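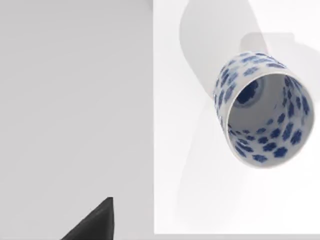 Why did the gripper keep closing before it reached the cup?

The fault sat in a single line of the distance settings, where an offset meant for an older, longer pair of fingers had been carried over to the new short ones, so the controller believed the fingertips were farther forward than they were.

Search news Enter keyword Go

Zultdale robot lab tracks down its early-grip fault

The tabletop handling team at Zultdale has found the bug that stopped its simulated pick-and-place runs this spring, and the hunt for it makes a great story for anyone who likes a good mystery in software!

The trouble showed up after the January update to Cloko, the simulator the lab uses to try out grasps before they go anywhere near a real arm. The task is a simple one on paper: move in on a spotted blue-and-white porcelain cup, close on the wall, lift, and set it down again. In a batch of 1588 trial runs, the gripper shut too soon in 270 of them. Sometimes it pinched nothing at all. Sometimes it clipped the rim and sent the cup skidding across the white surface, and in a handful of logs the cup went right over the side (no real porcelain was harmed, happily).

What made it so hard to pin down was that the other runs looked fine. The wider the approach, the more the motion planner corrected itself along the way, and the bad offset got hidden. Only steep, close approaches brought it out. The team first blamed the contact model, then the friction values, and spent the better part of two weeks on both – good work that cleared up a couple of smaller bugs, even if it left the big one standing.

The break came when somebody replayed the failed runs with the cup swapped for a plain block. Same early close, same distance, every time. That pointed straight at the gripper file, and there it was.

The offset has now been corrected, and a repeat set of 400 steep approaches finished without one early close. That's a lovely result, and the team has every right to be pleased with it.

There is a safety side to this too. The same gripper file was waiting to be loaded onto the physical arm at the Bangash workshop. An arm that has its own fingertips in the wrong place can bump a fixture, or a hand, that it believes it has already cleared. The transfer was put on hold the day the fault was confirmed, and the arm stayed locked out until the new file had been checked against a measured pair of fingers.

From now on Cloko will compare finger length in the model with the length in the controller settings at startup, and it will refuse to run if the two disagree. The check adds roughly 2 seconds to each launch. Small price! Labs that share the gripper file, including the group at Illano, have been asked to pull the new version and to rerun any steep-approach tests made since the update.

The full fault report, with the replay logs and a side-by-side of the old and new settings, goes up on the project page on 11th May. It's well worth a read, and the block test in particular is something other teams could borrow tomorrow. Next up for the Zultdale crew is the same cup task with the handling speed turned up, which should be a lot of fun to watch.

Related items
Illano group shares its grasp test set
Bangash workshop reopens after floor repairs
Cloko startup checks: what changes for users
When a stop button sticks: notes from a lab safety day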